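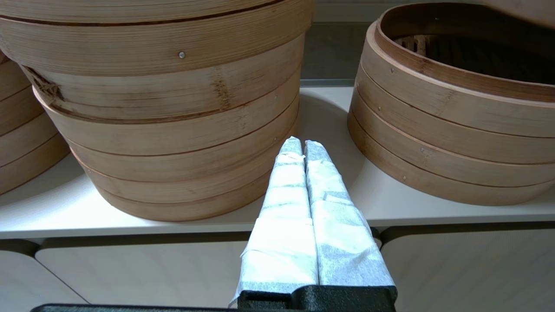 Bamboo steamers on the white shelf

Lorner export license for the patrol boats
Posted 7/15/19

vanags_fan: The Trivley paper says Lorner got its license to sell six patrol boats abroad. Vanags builds the hulls, Lustent does the radar. Anyone know if crew training is in the deal?

deckhand30: Training is separate. The license covers hulls and spare parts only. They did the same with the last order in November.

gray_harbor: I don't like it. Our own coast guard is still waiting on boats from that yard, and now a foreign navy goes to the front of the line.

deckhand30: Different line. The export boats are 136 feet, ours are shorter. Different crew at Vanags too.

gray_harbor: Same welders. My neighbor works there.

vanags_fan: The paper says 30 new jobs at the yard, so maybe you're both right -- depends when they hire.

tidewater: Does the Lustent radar need its own license? It did on the helicopter sale.

deckhand30: Yes, and I haven't seen one issued yet.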